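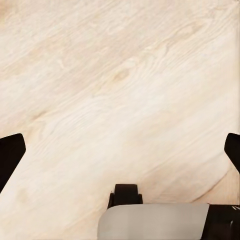 Customer wrote back to say the second download has the same fault. Tracks 1 through 13 play fine, then the player goes back to track 1 and never reaches the second half of the concert. They have tried it on a phone and on a laptop. They add that they bought the album for the duets, and the duets are all in the second half.

Ticket 692
Product: Zostow, Live at McPhee Hall (download, 26 tracks)
Store: Plinum
Player: Gunix, phone and desktop
Status: Reopened

Note 1, support
Asked the customer for a list of the files in the album folder. Also asked whether the booklet PDF came through, because it is packed last and a missing booklet usually means the download stopped early.

Note 2, customer
The booklet is there and opens. The folder has all the songs in it. If I tap a song from the second half by itself it plays to the end and sounds good. It only goes wrong when I play the album from the top. On the phone, the album page in Gunix shows two copies of the album with the same cover, and each one has half the songs.

Note 3, support
Two copies in Gunix points to the tags. Downloaded the album from a test account and checked. The first half has the album artist as "Zostow". The second half has "Zostow and Guests". Gunix groups by album title and album artist together, so it treats them as two albums. Disc numbers are also blank on every file, and the track numbers start over at 1 after the intermission.

The files themselves are fine. No silence at the ends, no clipped applause, and the lengths match the booklet.

Note 4, support
Sent the customer a workaround:

1. Open Gunix on the desktop and go to the library view.
2. Select both copies of the album.
3. Choose Edit Details and set Album Artist to Zostow. Leave the Artist field alone or the guest singers' credits will be lost.
4. Set the disc number to 1 for the first half and 2 for the second.
5. Save, then rescan the library. On a large library the rescan can take up to 30 minutes.
6. On the phone, remove the album and sync again.

Note 5, customer
Did the steps on the laptop and it worked. One album, right order, goes straight from the last song before the break into the spoken introduction. The phone still showed two copies after the sync.

Note 6, support
Phone app keeps the old album entry until its cache is cleared. Asked the customer to go to Settings, Storage, Clear Library Cache, then sync once more. Playlists are kept.

Note 7, customer
Phone is right now too. I do think the store should fix it for other people - not everyone is going to edit tags to hear a concert. Also, the booklet credits a fiddle player on "Ferry Road" and the song details on the store page don't.

Note 8, support
Passed both points to the catalog team. Checked with the label, who confirmed that the album artist should be Zostow throughout and that guests belong in the track credits only. Corrected files are being prepared. The fiddle credit is a separate fix on the store page and has its own ticket.

Note 9, catalog
Corrected files are live on Plinum. Anyone who bought the album can download it again from the Purchases page at no charge. Delete the old folder first, or Gunix will list the songs twice. There have been 5 other reports of the same fault, now merged into this ticket.

Status: Solved
Fiddle credit: still open with catalog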